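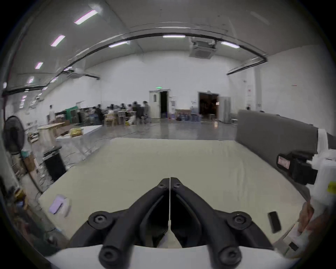 Giltula: what to buy before you record anything

Hi! I keep this README next to the Giltula recordings so that the next person who gets handed a purchase form has something to start from. The files themselves are covered in the data card in the same folder (ask Tharushi Khondokar if you can't open it). My part is the shopping: what we ordered, what we should have ordered, and what I'd like in next year's budget.

Grippers and spares

We run the handheld grippers in pairs, so everything in the budget gets counted in pairs too. I planned for 17 pairs. Aqeel Ansari wanted 20 and I talked him down, and I've been hearing about it ever since, but the money went into spare fingers and I still think that was right. Fingers are the line people forget. If you order them with the kits they travel in the same box, and if you order them later you pay shipping all over again and wait for customs like I did in April.

Keep one spare set of fingers for every two pairs, plus a bag of screws for the joints. Allden sells the screws in packs of 300, which sounds silly until a few of them roll under a cabinet.

Cloth, blankets and other soft things
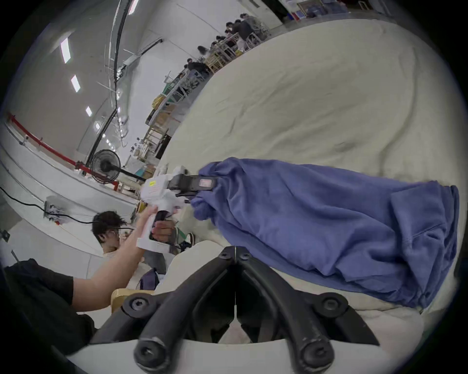
Task materials had their own line in my first draft, and it was way too small. Folding and dragging tasks go through a lot of fabric, and you want variety in thickness and color or the recordings all start to look alike. A blue cloth on a fluffy white blanket, with the jaws clamped on one end of it, is a good cheap setup – the two are easy to tell apart, and neither has to come from a lab supplier. Buy the blankets from a regular home store. Youssra El Khatib got ours from Doltley, and I've put her receipts in the budget folder.

Power and cables go here as well, mostly for lack of a better place. Measure from the wall outlet to the far side of the work area before you order extension cords. I guessed, and then I got to order them twice.

Tables, covers and labels

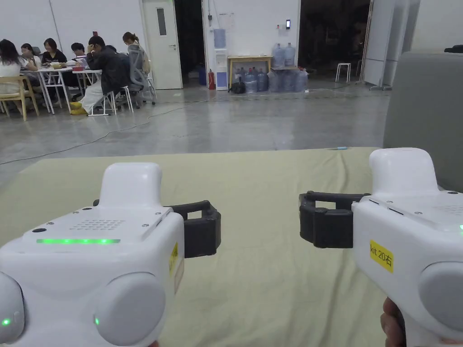
Labels cost next to nothing and I'd pay ten times the price. Every gripper gets a number and a side, left or right, and the same code goes in the session log. Ours are yellow, like the one that says "kit 20右" (that last character means right), and they go on the side of the body where you can read them with the tool in use. The numbers follow the supplier's list, so don't expect them to stop at our pair count! Get a plain table cover too, something dull like that pale olive green.

Still open

Fawzy quoted us for 2 more tables and I haven't answered yet.
Storage cases: Florencio Vallejo wants 5, I have money for three.
Service contract: Abdelkrim El-Sayed is reading the terms. Please don't sign anything until he's done – the renewal clause is on the back page.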